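Teaching by Hand, Teaching by Remote
Speaker notes, 25 minute slot plus questions

(Title slide. Wait for people to sit down. Get water.)
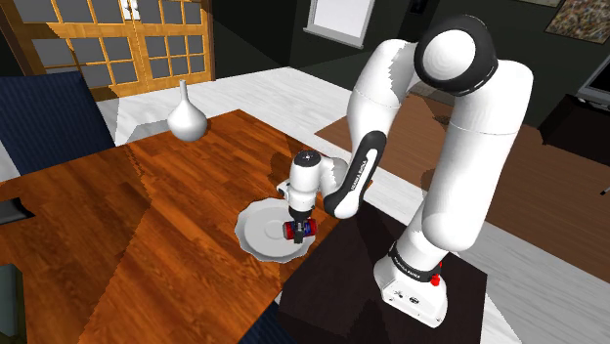

Hi everybody, thanks for coming, I know you had a choice between me and coffee. I want to talk about the part of robot learning that usually gets one sentence in the paper, "we collected demonstrations," and then everyone moves on to the network diagram. I've spent most of the last year living inside that one sentence and I have opinions!

Quick show of hands. Who has grabbed a robot arm and moved it through a task yourself? Who has driven one with a controller, or a headset, or (my condolences) a keyboard? OK, keep that in mind, I'll come back to the keyboard people.

(Next slide.)

So the project is called Kasodex. We run it out of our lab at Vestirlow, and the idea is boring in a good way: household pick and place, tabletop stuff, things on plates, things off plates. A person shows the task, we record it, a policy tries to copy it. We do some of the showing on a real arm and a lot of it in simulation, where the person is still driving every move but the table can't get scratched.

Two ways to show a robot something. First, by hand. You put the arm in its floppy mode, gravity compensated, you take hold of the wrist and you just walk it over. It feels great. Everybody who tries it grins. You feel the weight, you feel it when you bump the plate, and you slow down without thinking about it.

Second, by remote. You hold a controller or a space mouse, the arm follows, and you feel nothing at all. People hate this for the first half hour. They overshoot, they forget which way the wrist is turned, they close the fingers too early and knock the thing away.

(Play the clip with the sound off. Talk over it.)

I came into this sure that by hand would win. It's so much nicer! And per demonstration it is faster, no argument. But there's a catch, and we walked straight into it. When you guide the arm by hand, your own body is in the camera view. Your sleeve is in the data. Our first policy learned on hand-guided video did fine as long as there was a person standing there, and got very lost when there wasn't. We spent ages looking for a bug in the training code. The bug was me, in a green sweater.

You can get around it. Record the joint positions by hand, then play them back with the person out of the way and film the replay. We do that now. It costs you double the time, and if the object moved even a little between the first pass and the replay you throw the thing out.

(Slide with the numbers. Don't read the whole table, just the top row.)

We collected 200 remote demonstrations in simulation for one task, can on a plate. After cleanup we kept 167. People ask me what was wrong with the others and mostly it was dithering. Somebody hovers over the can, goes down, changes their mind, goes back up. A policy will copy that hover beautifully. It will hover forever.

So a word about cans lying on their sides, because this ate a month. An upright can forgives you, any approach angle is about the same to it. A can on its side has a long way and a short way, so you have to turn the wrist to match, and on a controller turning the wrist is the hard part. New drivers would try to line it up on the way down. The good ones turn first, up high, then come straight down. Once we told everyone "turn, then drop," the demos got cleaner within the afternoon.

Also the rim. If your plate has a raised or wavy edge, please think about your finger clearance before you record anything. We didn't.

(Next slide, keyboard people.)

OK, keyboard people. We had 4 drivers try arrow keys plus letters. The demos were usable! But the motion comes out in little stair steps, one direction at a time, and the policy learned the stairs. If a keyboard is all you have, smooth the paths before training and don't mix them in with the rest without a label.

On labels: write down who drove and with what device, every single time. We skipped it for the first few weeks, and in October I had to sit and guess from the wiggles.

(Demo of Simico if the laptop behaves. If not, skip, no apologies.)

Simico is our little recording tool. Big start button, big stop button, and a delete button that I fought for. Let people throw away a bad take right when they make it, they know it's bad. Around 31 minutes is when we see driving get sloppy, so it nags you to take a break.

(If short on time, jump to the last slide from here.)

What I'd do if I were starting over: hand guiding for anything with contact, wiping, pushing, lids. Remote for anything where the camera matters. And drive it yourself before you ask anyone else to, at least for a full session, so you know what you're asking for.

Questions. Repeat them into the mic, the back row couldn't hear at the Marín workshop. If someone asks about two arms: we've tried it, my wrists hurt, come find me afterward.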